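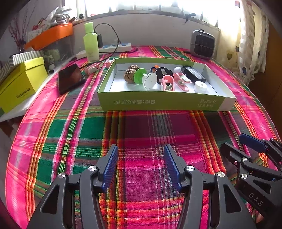
2018-08-08

Leanne Ashworth asked me at lunch when she could buy something that would tidy up after her kids. I said I didn't know, and then spent the evening trying to work out a better answer.

I test packing equipment at Sendard, so my view comes from the shop floor. We have a line at the Preratgate site that puts bottles into cartons. It does 1086 an hour and hardly ever drops one. People see it and assume a machine like that could clear a table. It couldn't. Every bottle arrives the same way up, in the same spot, and if one comes in on its side the line stops and a person walks over.

Now take a table at home. Walnuts, hair clips, a tablet, a bottle, a cable running across the lot. Someone has to decide what each thing is, where it goes and how hard to hold it. A walnut rolls. A clip can open when you squeeze it. A cable may be plugged in at one end, so you can't just lift it and put it in a box. Two fingers with grippy pads will hold most of these if a person is doing the steering. The steering is the part we don't have yet.

Radoslava Bartoš, who I used to share a desk with, is more hopeful than I am. She went to see the Vaver arm in April. It was given a tray of mixed small parts and asked to sort them into bins, and it managed 200 before it needed help. That's good. It was also a plain grey tray under steady lamps. I asked her how it would do on a patterned cloth next to a bright window and she said she'd wondered the same.

The jobs that have gone to machines at home are the ones where we changed the job. A washing machine doesn't scrub a shirt on a board. My gran's house was built in 1927 and the dishwasher still doesn't fit properly, so she washes up by hand.

I told Leanne ten years for putting small things in a box, slowly, and longer for knowing which small things she wants kept. She said her youngest can already do the first bit if there's a biscuit in it.

Huamán have a demo day next month and I've put my name down. I'll write it up if they let us bring our own objects.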